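Les fils, je les enroulais n'importe comment. Autour du coude, vite fait, et hop au fond d'un carton avec le reste. Et puis en mars j'ai signé pour un atelier au fond d'une cour, un ancien dépôt que les gens du quartier appellent encore Fahy, et il a bien fallu tout ressortir : les rallonges, les lampes, les multiprises, les chargeurs orphelins.

Je suis tombée amoureuse du mur, je l'avoue. De la brique nue, rouge par endroits, presque brune à d'autres, avec des briques plus sombres qui font des dessins si on les fixe assez longtemps. J'ai signé pour ce mur, et j'ai découvert ensuite le loyer (755 euros, charges comprises, on respire) et le plafond, blanc, à poutres, avec ses tuyaux qui filent le long de la brique et ses tubes fluorescents. Ah, les tubes ! Ma sœur trouve qu'on se croirait chez le dentiste. Moi, à sept heures du matin, avec un café, je les aime bien – on voit la moindre vis tombée par terre.

Côté rangement, j'ai commencé par la lumière. Une lampe à bras articulé pour le travail de près, les plafonniers pour le reste, et je me suis interdit d'acheter quoi que ce soit d'autre avant l'été. J'ai tenu jusqu'au catalogue Sulto. Une étagère murale, 348 euros, livrée en 2 colis dont un seul contenait des vis.
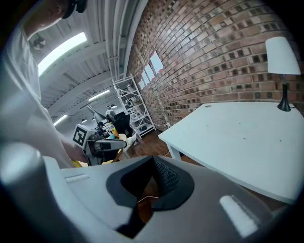
Declan Gallagher m'a écrit après ma dernière chronique que je me trompais d'ordre : pour lui on ne touche pas aux étagères tant qu'on n'a pas travaillé une semaine entière dans la pièce, tout posé au sol, et la brique ancienne, on ne la perce jamais, on perce le joint. Il a raison pour le joint. Pour la semaine au sol, j'ai tenu deux jours, j'ai marché sur une pince et j'ai sorti la perceuse.

Depuis, chaque câble a son crochet et son étiquette. Les boîtes Ukeck du bas gardent ce qui sert une fois l'an. Il reste un carton marqué « divers », que je contourne avec beaucoup de souplesse. Je m'y mets dimanche prochain, enfin, un de ces soirs.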